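Villance, night two, and my ears are only now coming back

I told myself I wasn't going to drive out to Villance again this year. Too far, too loud, too old. Then Kiros Birhane got added to the second night in April and I had a ticket in my cart before I'd finished reading the lineup. So much for that!

It's 227 miles from my front door to the parking field, and I played the Nirkden record the whole way (twice through, plus the B-sides). If you don't know it, it's that slow, dusty kind of house that takes six minutes to do anything and then makes you want to hug a stranger. Live it's a different animal. Kiros opened with the closing track, which I've never seen anyone do, and stretched it out until the kick drum felt like it was coming up through my shoes.

The Hurkent tent holds maybe half of who tried to get in. I got there at 9:30 and squeezed in by the left speaker stack, a terrible spot for sound but a great one for breathing. A girl next to me had earplugs on a string and gave me her spare pair. Thank you, earplug girl, you saved my weekend.

Hinojosa played after and I wanted to love it more than I did. The new stuff is so busy - there's a synth line on top of a synth line on top of a vocal chop, and the old songs got squashed into a medley near the end. People around me were losing it though, so maybe I was just tired. I'd had one taco since noon.

Gripes: water was fine, bathrooms were not, and the merch line ate 53 minutes of my life for a shirt that runs small. They only pressed 300 of the tour 12-inch and I missed it, of course. If you've got a spare, email me, I'll trade you my Nirkden test pressing. (I won't. But email me.)

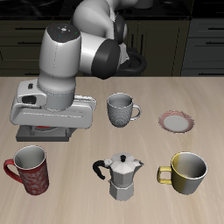 White robot arm over a wooden tabletop, computer render.

I'm putting together a playlist of everything I could identify from the Kiros set. There's one track right after the long breakdown, with a flute or something like a flute, that's driving me nuts. If you were in the tent and you know it, leave a comment and I'll add it to the list.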